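Courses > Home Kitchen Basics > Part 2 > Chapter 3

Print this chapter
E-mail this chapter

Search the book: enter a word or topic

Chapter 3
Setting Up a Small Kitchen

My first kitchen was in Lorham, on the top floor, and it had one outlet that worked. I ran the kettle off it in the morning and the toaster oven off it at night, and for a whole winter I ate a lot of cheese on bread. I wasn't unhappy! But I did learn fast that a small kitchen lives or dies by its counter, so that's where we'll begin.

Before you buy a single thing, clear the counter and measure it. Mine was 47 inches long, and I'd been cooking on maybe a third of it (the rest was mail). Write your number inside the front cover of this book - you'll need it for the exercises on page 103.

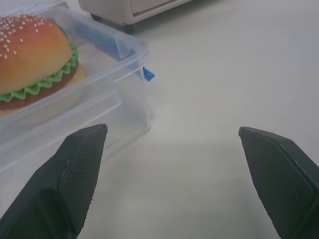

Figure 3.1. A pale, smooth work surface.

Now think about what earns a spot on it. My old teacher, Orla Conneely, ran evening classes in Brollbridge, and she made us all keep a list on the wall for a month. Every time you used an appliance, you made a mark. Come September, anything with fewer than three marks went into a cupboard. My blender went, and so did a waffle maker I had carried through two moves and really loved.

The toaster oven stayed. It bakes, it browns, it warms up leftovers, and it doesn't heat the whole apartment in July.

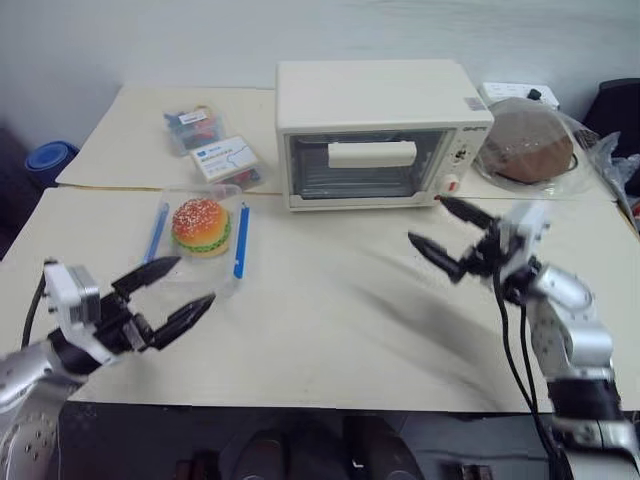 Figure 3.2. A small toaster oven set toward the back of a table.

Leave space in front for the door, too. A drop-down door takes up more counter than people expect, and if your cutting board is in the way you'll be juggling a hot tray with one hand. I've done it. I still have the mark on my wrist.
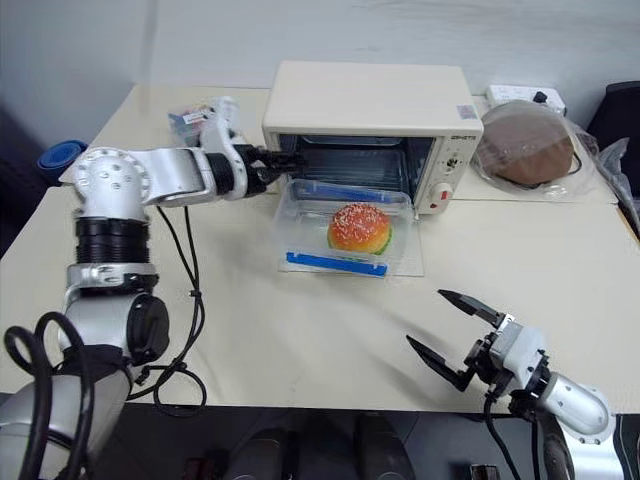 Cleaning comes next, and I promise to keep it short. Let everything cool, unplug it, tip out the crumbs, then wipe down the counter underneath as well as around it. I set a timer for 25 minutes and do the whole kitchen in one go, radio on, and whatever isn't finished by the bell waits until tomorrow.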